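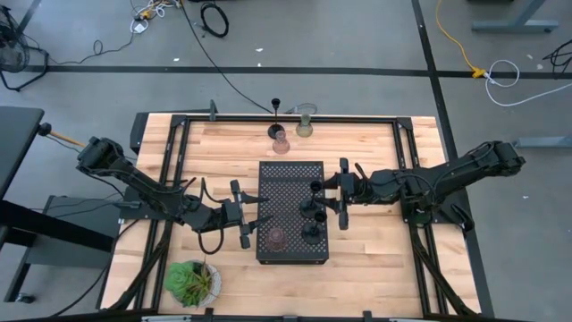

The candlestick task, right gripper doing its part. Pink cup still waiting on the tray.

So I have spent most of February moving candlesticks. Three black candlesticks, a pink glass cup, a green glass, a pink vase, and one succulent that I have grown weirdly attached to. If you had told me in college that this would be my job I would have asked a lot of follow-up questions.

A few of you wrote in after the last post asking what "collecting demonstrations" means on a normal day, so I'm going to try to write it down while it's fresh. I'm on the sofa with my wrist in a brace (more on that later) and I have nothing better to do.

The short version: we have two arms on a table, and I drive them. I hold a pair of small leader arms, the big ones copy me, and everything gets saved - the camera views, the joint positions, the grip opening, all of it. One run through the task is one episode. Do enough episodes and you can train a policy that tries to do the same thing without me. We call the whole setup Odoi, after the street our first lab was on, and the software that does the recording is called Drarura, which was a typo in a folder name two years ago and now it's on the mugs.

The current task is "clear the tray." There's a perforated metal tray in the middle of the table, and whatever is on it has to end up off it, standing upright, on the wood. Sounds like nothing! I thought we'd be finished with it in a week. We're at 3,891 episodes and Eylül wants more.

Eylül Kahraman runs the training side, so I make the data and she tells me what's wrong with it. She's usually right, and it drives me up the wall. Her first big complaint was that I was too consistent. I'd found a nice rhythm where the right arm took the far candlestick, then the near one, and then the left arm came over for the cup. Very smooth, very satisfying, I could do it while thinking about lunch. The trained policy learned the rhythm beautifully too, and then when Eylül started it with the cup over on the other side, the left arm went to the old spot and closed on air. And then lifted the air, carefully, and set the air down on the table. I laughed until I had to leave the room.

After that we got the shuffle list. It's a sheet of starting layouts, 95 of them, and I go through it in a random order and reset the table by hand before every episode. Sometimes the cup is near the corner, sometimes it's between the candlesticks, sometimes the tall candlestick is on the tray and one of the short ones is up on the wood with the glasses. The plant moves too. It isn't part of the task and the arms should never touch it, which is the whole point of having a plant there. I did knock it over once with my elbow while resetting. The robot has a better record with that plant than I do.

Resetting is the part that eats the day, by the way. An episode goes quickly once you're warmed up, and then you stand up, walk over, move everything, check the sheet, walk back, sit down, put your hands back in the grips and try to remember which layout you just set. I've tried doing the resets with the arms to save the walk. You can, sort of, but it's slow and the glass ones make me nervous, and Efua pointed out that I was leaving everything in places that were easy for the arms to reach. So the resets were getting biased too. Back to walking.

Efua Antwi built the table, so she's the one I call when a cable gets snagged or a joint starts making that noise. She also happens to be a far better operator than me. It's a little annoying. I grab at things. She comes in slowly from the side, lets the fingers get around the stem or the top, waits a beat, and then closes. You can tell our episodes apart in the playback without looking at the name on them, and so can the policy, in a manner of speaking. When Eylül trained on just mine, it grabbed. When she trained on a mix it did something in between that looked like a person who's not sure whether to shake hands.

So now we have rules for operators, and I'll share them because people asked. Pause before you close the gripper. Don't drag anything across the tray (the little holes catch on the bases, and it makes a horrible sound). If you miss a grasp, don't stop the recording, back off and try again and keep it in. That last one was the hardest for me, as I hate having my fumbles saved forever on a server. But the fumbles turned out to be worth a lot. A policy that has only ever seen perfect grasps has no idea what to do when it misses, and it will miss.

What we do throw away: episodes where something falls over and rolls, episodes where a camera drops out, and episodes where I forgot what I was doing. There were 21 of the last kind in one afternoon. I'd slept badly. Eylül sent me the list with no comment and a coffee emoji.

A word about candlesticks, because several people wanted to know why candlesticks. We started out with blocks, like everybody. Blocks are fine, but after a while you're training a robot to be really good at blocks. Efua went to a thrift store and came back with a bag of stuff that was tall, tippy or see-through. The candlesticks have a cup at the top that's good to grip and a flat base that has to come down level or the whole thing wobbles. Black on a black tray is rough for the cameras, so we kept them for exactly that. And the glasses are a different kind of awful, since you can see the table through them. The pale green one is my nemesis. On gloomy days the depth readings around it look like somebody sneezed.

There was a plan to buy more objects from Hivton, who sell ready-made kits for this kind of work, and I think we still might. But I like our bag. I know how each thing feels at the end of the arm, which is a silly thing to say about a setup with no touch feedback, but after enough hours you kind of do? You watch the cable on the forearm move a certain way and you know the grip's gone on crooked.

Now the wrist. Driving two leader arms for hours is a strain I did not take seriously. No dramatic injury, just an ache that went from "hm" to "ow" over a couple of weeks, mostly from holding my hands up between moves. Efua has rigged a rest for the right side, and we've changed the schedule so each of us drives in short blocks with a break in the middle. If you're setting up something like this at home or in a small lab, sort out the armrests on day one. Before the lighting. Before the nice cameras, even.

Where are we with it? Eylül's latest policy, which she named Pularness for reasons she refuses to go into, clears the two-candlestick layouts pretty well. It takes its time. The cup is hit and miss, mainly when it's close to a candlestick and the left arm has to come in narrow. It hasn't touched the plant. The handover layouts, where one arm has to pass something to the other, are still a mess, and I suspect that's on me - I do them differently every single time, and not in the useful shuffle-list way.

So that's what I'm doing next, handovers, as soon as the brace comes off. Efua and I are going to sit down and agree on 2 ways of doing them and stick to those. If anybody reading this has operated a bimanual rig and has opinions about which hand should let go first and how long to wait, the comments are open and I would love to hear it.

Oh, and to the person who asked: yes, the plant gets watered. It has its own line on the reset sheet.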